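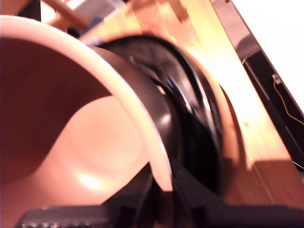 # Mug

A mug is a big, sturdy cup for hot drinks, usually with a handle and usually without a saucer. I keep up this page for the Gustbridge household wiki, and I'll admit right away that I'm a mug person (my cupboard door barely shuts), so expect a few opinions along the way!

## Shape

Most mugs are plain cylinders, or close to it. The walls go pretty much straight up, the floor is flat or gently curved, and the rim is thick. A teacup is thinner and flares out at the top, and it looks lovely, but your tea goes cold while you're still hunting for the cookies. A thick rim feels softer on the lip, too. I grew up on thick rims and I'm not changing now.

Sizes are all over the place. The short diner kind is great for coffee, and then you get those giant soup mugs that need two hands once they're full.

## Material and glaze

Ceramic is the usual choice, and that word covers a lot: earthenware, stoneware, porcelain, bone china. Earthenware is fired at a lower heat and chips more easily. Stoneware is heavier and tougher, and it's what I'd buy for a kitchen with kids in it.

Glaze is the glassy coat that's melted onto the clay in the kiln. It seals the surface so that coffee doesn't soak in, and it gives a white mug its shine. Look down into a glazed one under a strong light and you'll get a bright spot on the floor of it, and the white can turn quite pink or peachy, depending on the bulb. I once took a mug back to the store over that (the store was Berge, and they were very nice about it).

The foot, meaning the ring it stands on, is often left bare. Bare feet scratch wooden tables! A felt coaster fixes that.

## Stains and care

Tea leaves a brown film that dish soap doesn't always shift. Baking soda on a damp sponge does the job, with a good rinse after. Gray marks on the inside are usually metal left behind by spoons, and a mild cream cleaner takes those off.

Check the bottom before using the microwave, and skip it for anything with a metallic trim. A crack that catches your fingernail means the mug is done with hot drinks. Mine hold pencils now, all 9 of them.

## Storage

Hooks save shelf space, but check that the handle really fits over the hook. Stacking works for straight-sided mugs if you stop at two high. I tried four in January and swept up for ages.

## See also

- Teacup
- Coaster
- Tea stains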